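How I wash my floors now

In February I finally changed my mop. It is a small thing to write about, but my last post about window vinegar got more letters than my travel posts, so I think some of you like these subjects as much as I do.

For many years I used the same string mop my mother-in-law gave us when we moved to Skerkwood. It was heavy and it drank a lot of water, and the kitchen floor stayed wet for so long that we had to walk along the wall to reach the refrigerator. Also it smelled. I boiled it, I put it in the sun, I put baking soda on it, and after two days the smell was back.

My friend Dagný Bech cleans holiday apartments, so I asked her what she uses. She told me to buy a flat mop with washable pads and to stop using so much soap. The second part surprised me more than the first. I always believed that a dirty floor needs more soap. She said the gray film on my tiles was old soap, and that I was washing the floor with it again every week.

I bought the flat mop from Grerby, the simple one without the spray bottle, and an extra set of pads from Brateck. The Brateck pads are a little too wide, so the edge folds under when I push into a corner. I still prefer them because they are thicker. The Grerby pads became thin after a few washes, and one of them lost its border.

My way of doing it is like this. First I vacuum, also under the radiator, where the hair collects. Then I put warm water in the bucket and only one small spoon of cleaner. I make the pad wet, I squeeze it very well, and I start from the far end of the room. When the pad looks gray I take another one. I don't put the used pad back in the bucket, and so the water stays clean until the end.

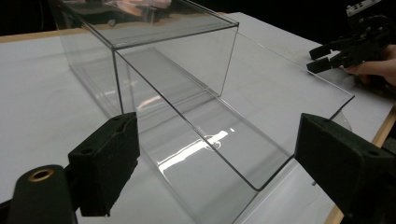
Clear acrylic on a white tabletop.

To remove the old film I had to wash the kitchen three times with plain water and a splash of vinegar. Please don't do this if you have marble or other natural stone, as the vinegar can damage it. Our tiles are ceramic and they came out two shades lighter. My husband asked if I had painted them.

The pads go in the washing machine with the kitchen towels, without fabric softener. I did use softener the first time, and then the pads only pushed the water from one side to the other. It took several hot washes to make them normal again. I hang them on the line over the bathtub and by morning they are dry.

The wooden floor in the bedroom is another story. There I use the pad almost dry, and I go along the boards and not across them. I tried a floor polish called Colombo, which promised a soft shine, but it left marks wherever somebody stepped with socks. I have most of the bottle left and I don't know what to do with it. If you have used it with good results, write to me how much you put, because maybe I was too generous again.

Next I want to find something for the grout behind the stove. I tried an old toothbrush and baking soda, and my arm was tired before I finished the first row.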